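Magazines, a clear rack, and the best three hours of my week

7/22/23

I signed up for the summer robotics club at Mallham in May thinking I'd spend most of my time soldering (I love soldering, no complaints there). Our group ended up with the teaching-by-hand project instead, and I am completely hooked! You hold a gripper in each hand, do an ordinary chore with them, and the recordings go into the pile the arm learns from later.

Our chore is putting magazines away in an acrylic organizer. Two slots, one table, two grippers.

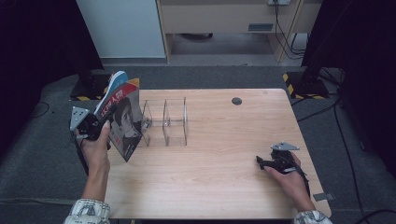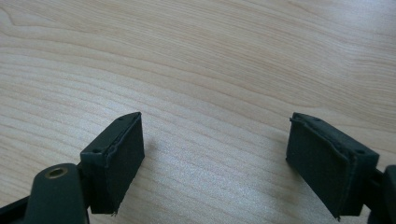
The first thing I learned is how much my fingers had been doing for me all these years. A magazine is floppy, it's slick, and it has opinions about which way it wants to bend. Grab it too low and the top flops over just as you get to the slot. Grab it too high and you run out of room, and the gripper bumps the rack before the magazine is in. My first 18 tries were terrible and I enjoyed every one of them.

We've named our project Nondeo, after a typo in the sign-up sheet that stuck. The other group is Auer, and they're doing cups, and we have a friendly thing going over who gets to the higher number of usable recordings by the end of the month. As of this afternoon we have 683. They won't tell us theirs, so I'm choosing to believe we're ahead.

What counts as usable took us a while to agree on. If the magazine lands in the slot but leans, we keep it. If you drop it and pick it up again, we keep that too – the arm should see somebody recover from a mistake. If you stop halfway to scratch your nose, it goes. I've lost more runs to my nose than to anything else.

The pads are my favorite part to fuss over. They have a fabric face on the inside, and the edges have started to fray a little, so I want to try re-covering a pair before the next session and see if the feel changes. I've got some felt at home and a glue I trust. If it goes badly I'll write about that too.

The open day is at Gramton, and each group gets a table to show what they've been up to. I'd love to let visitors have a go with the grippers themselves. It's so much harder than it looks, and then around the third or fourth magazine your hands just get it, and you want to do another one right away. I've already volunteered to bring the magazines.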